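« Chaque chose qui se branche a droit à sa place »

Rencontre avec la responsable de l'atelier partagé Rimkutė, à Lismont 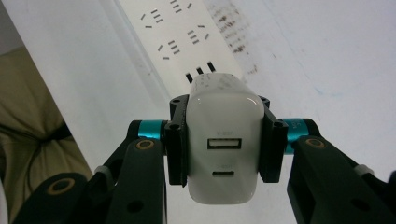 Elle nous a donné rendez-vous à l'heure où l'atelier est encore calme, avant que les machines à coudre ne se mettent en route et que la bouilloire ne prenne son service. Nous voulions parler de rangement, et plus précisément de ce rangement-là, le plus ingrat, celui des chargeurs, des rallonges, des adaptateurs et de tous les petits cubes qui finissent au fond d'un tiroir. Elle rit quand on lui dit que le sujet paraît mince. « Mince ! Venez donc passer un hiver avec nous et vous verrez si c'est mince. Les gens arrivent, ils posent leur sac sur la table, ils sortent leur téléphone, et la première phrase, avant même bonjour, c'est : où est-ce que je peux me brancher ? »

L'atelier Rimkutė a ouvert il y a 9 ans dans une ancienne mercerie. On y vient pour recoudre un ourlet, préparer un dossier, réparer une lampe, ou simplement pour travailler ailleurs que chez soi. Au début, raconte-t-elle, il y avait deux prises murales pour toute la grande pièce, l'une derrière le radiateur, l'autre à hauteur de plinthe, et l'on se passait une rallonge d'une table à l'autre comme on se passe le sel. « C'était convivial, je ne dis pas le contraire, mais on se prenait les pieds dedans. Une dame est tombée avec sa tarte. La dame n'a rien eu du tout, la tarte, si. »

C'est après cette histoire de tarte qu'elle a commencé à réfléchir sérieusement à la question. Elle a vidé les tiroirs, d'abord ceux de l'atelier, ensuite les siens, puis elle a demandé aux habitués d'en faire autant et de rapporter ce dont ils ne se servaient plus. La récolte a rempli deux caisses, qu'elle a triées un dimanche pluvieux avec sa fille. « On avait jusqu'à 100 chargeurs sur le tapis, vous vous rendez compte ? Des vieux, des très vieux, des choses pour des téléphones que plus personne ne possède. Et au milieu de tout ça, des adaptateurs en parfait état, avec les deux sortes de ports, le grand et le petit, que leurs propriétaires avaient simplement perdus de vue. »

Le tri, elle y tient beaucoup, et elle en parle avec la même gourmandise que d'autres mettent à parler de leur jardin. On commence par regarder les broches. Il y a celles à deux branches et celles à trois, les plates et les rondes, et dans un lieu où passent des gens qui ont vécu un peu partout, on ne peut pas décider que tout le monde aura la même. Elle a donc choisi des multiprises dont les fentes acceptent plusieurs formes, les fiches plates en biais comme les fiches à trois broches, après avoir longuement comparé - « trop longuement, d'après mon mari » - les modèles du catalogue Troditz et ceux que proposait Erkoner, le petit magasin d'électricité de la rue voisine. Elle a fini chez Erkoner, parce qu'on l'y a laissée essayer ses adaptateurs sur le comptoir, un par un, pendant que les autres clients attendaient avec une patience qu'elle salue encore.

Et pourquoi poser la multiprise sur la table, alors que tant de gens la cachent dessous ? Elle s'anime. « Mais parce que dessous, on ne voit rien ! On se met à quatre pattes, on tâtonne, on pousse de travers, on s'énerve. Sur la table, vous tenez votre adaptateur bien droit, vous regardez vos broches, vous regardez vos fentes, vous approchez doucement et vous n'appuyez qu'une fois que tout est en face. Je le montre à tous les nouveaux. Il y en a que ça fait sourire, et puis je les vois faire pareil la semaine suivante. »

Elle aime aussi les tables blanches, sur lesquelles on retrouve tout, y compris la petite vis qu'on croyait perdue. Elles se salissent, c'est vrai, et il faut passer l'éponge le soir (chaque groupe a son tour, affiché près de l'évier, et le tour est à peu près respecté). Quant aux câbles, elle a renoncé à les vouloir tous parallèles. Elle demande seulement qu'ils ne pendent pas dans le passage, qu'on les débranche en tirant sur le bloc et jamais sur le fil, et qu'on ne branche pas une multiprise dans une autre. « Là-dessus je suis sévère. On peut oublier l'éponge, on peut me finir mes biscuits, mais les multiprises en guirlande, non, je passe derrière et j'enlève. »

Chez elle, avoue-t-elle, c'est nettement moins bien tenu. Il y a dans l'entrée une boîte à chaussures dont elle préfère ne pas parler, et dont elle parle ensuite pendant un bon quart d'heure, avec des détails sur un chargeur de rasoir qui aurait appartenu à un oncle et qu'elle ne se résout pas à jeter. « Il ne charge plus rien, ce pauvre chargeur. Mais il est dans la famille depuis plus longtemps que mon gendre. »

La prochaine matinée de tri aura lieu le mercredi 13 juin, dans la grande pièce, et il reste 15 places. On apporte ses câbles, ses blocs, ses mystères, et l'on repart avec ce qui fonctionne et une étiquette dessus. Une autre suivra en août si le monde est là. Elle nous raccompagne jusqu'à la porte, se ravise, retourne vers la table et nous tend le téléphone que nous y avions laissé.

15 partages · 2 commentaires

Contact | © Atelier Rimkutė, Lismont | Haut de page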